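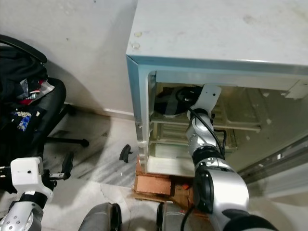 Minutes of the home-use rules group, July, taken by me again (my handwriting won, apparently). We started a few minutes after 3 and went straight to the Trinholm draft, the section on reaching into appliances and cabinets, where we got stuck last time. The old wording said a unit may put one arm inside an enclosure "when the other is stowed." Most of us don't like "stowed." With a small fridge like this one, door swung wide, one gripper in by the shelf and the other arm held out away from the opening, I think we have a perfectly decent working posture, and the old text would fail it. We went back and forth on this for ages! The new wording is "held clear of the opening and of the door's path," and I'm to check that the drawing in the annex matches.

Cables came up next, as they always do. The Flivier people would like every arm cable sleeved for home work, full stop. The Benkirane side said a sleeve on the wrist stiffens it and people will just take it off (I have some sympathy, I've done it myself). Look at the loops on that arm and you can see what both sides are worried about: wire shelves have bars, and a loose strand can find its way around one. Where we landed is that slack has to be tied back or sleeved anywhere past the last joint before the gripper, and the operator does a full reach with the door open before the first task. I asked for that check to go on the start-up card and got a yes.

Then a long detour about what the appliance is standing on. Bricks and cardboard are fine for keeping a fridge off the floor, but the draft says nothing at all about raised appliances, and a push from an arm is a different matter from somebody grabbing the milk. Agreed to add a line: if the appliance is raised, test it by hand for rocking, and if it rocks, no reaching in that day. Small bits on the floor near the base get picked up first. Someone wanted a minimum size for "small bits" and we declined, thank goodness.

Wistitz sent in comments on the gripping section, 21 of them, and we got through 4. The others are mostly commas and I've offered to deal with them by email. The one that took real time was about bowls and other open containers. Their point is that "grasp securely" tells an operator nothing, and I have to say they're right.

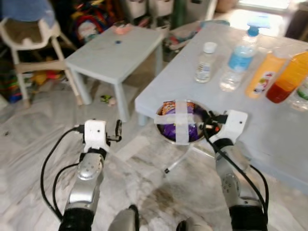
So we now have separate text for rim grasps. A rim grasp is allowed on a rigid container for short moves at low speed. If the container is resting on a stand or anything else with thin legs, the lift has to be straight up before any sideways motion. Contents that could slide out should be covered or taped over, and tape across the top counts as long as it doesn't run where the fingers close. Hot liquids are out altogether for rim grasps, and that passed without a murmur.

We also talked about rooms with kids' things in them. The draft treats a playroom like any other room, and a few of us were unhappy with that. Toys under furniture are the hard case, as they drift back out. For now the rule is a clear floor along the planned route, checked again after every break, and no children in the room while the arms are powered. Bottles on a table within reach should have their caps on.

Money, briefly: 1,830 left for printing the cards. Benkirane will get a quote for the wipe-clean kind.

To do before next time: me, the annex drawing and the Wistitz commas. Flivier, a sample sleeve that bends properly at the wrist. Trinholm, a clean copy of the draft with the raised appliance line in it. We finished at half past 4, and the speed limits go first on the next agenda.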